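# Ilgate Skallov: pacote de avaliação em simulação para políticas de manipulação

O Skallov é vendido pela Ilgate como forma de decidir, antes de tocar no robô verdadeiro, qual de vários modelos de manipulação merece tempo de laboratório. A licença inclui os cenários de mesa, os modelos de garra, o motor de execução e o relatório comparativo. Tenho usado o pacote desde março e mantenho reservas, que ficam nesta página ao lado das especificações.

## O que vem no pacote

- Cenários de mesa com objetos domésticos e iluminação configurável
- Câmara de punho e câmara externa, com calibração editável
- Até 3000 episódios por lote
- Exportação de trajetórias, forças de contacto e vídeo
- Importador para políticas treinadas no formato Lam

## O método

Cada política corre sobre as mesmas condições iniciais, com sementes fixas. O relatório ordena as políticas pela taxa de sucesso e prevê que a ordem se mantenha no robô físico. O fabricante chama a isto «validação preditiva». Eu chamaria correlação de ordenação, medida em seis políticas, o que é muito pouco para sustentar um adjetivo desses.

A tarefa de referência usa uma bola de ténis e uma taça. Os cenários são bonitos, disso não me queixo. A madeira tem veio, a taça tem brilho e a bola tem as costuras no sítio. Resta saber quanto disso conta no momento do contacto.
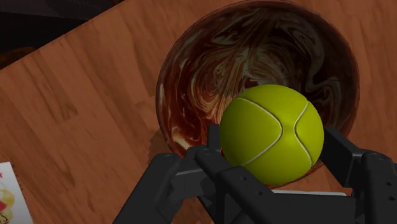

*Tarefa de referência em simulação: bola de ténis entre os dedos da garra, junto à taça.*

Uma bola de ténis verdadeira cede e tem feltro. No Skallov, a versão de série é um corpo rígido com um coeficiente de atrito único, e uma política que aperte demais não paga nada por isso. Com a opção de contacto deformável ligada, a taxa de sucesso da nossa melhor política desceu para 71 %, e duas das outras trocaram de posição na tabela. O relatório de série não avisa desta sensibilidade. É preciso correr os dois modos e comparar à mão.

Zuweira Abugri, que repetiu os lotes na Clenance, encontrou a mesma troca com outras sementes. Falta-nos ainda a repetição com outra garra.

## Requisitos e limites

| Item | Valor |
|---|---|
| Câmaras simultâneas | 3 |
| Contacto deformável | opcional, desligado de série |
| Intervalos de confiança no relatório | não |
| Líquidos e tecidos | não suportados |

A ausência de intervalos de confiança é o que mais me incomoda. Uma diferença pequena entre duas políticas aparece a verde, como vitória, sem indicação de ruído. Os dados em bruto estão na exportação e o cálculo faz-se fora, mas quem compra um relatório espera recebê-lo feito.

## Para quem serve

Para eliminar políticas claramente más, serve bem e é rápido. Para escolher entre duas boas, continuo a pedir ensaios no robô. A licença de avaliação inclui a tarefa da bola e da taça completa, com o modo deformável; peçam-na e corram as vossas próprias políticas antes de assinar.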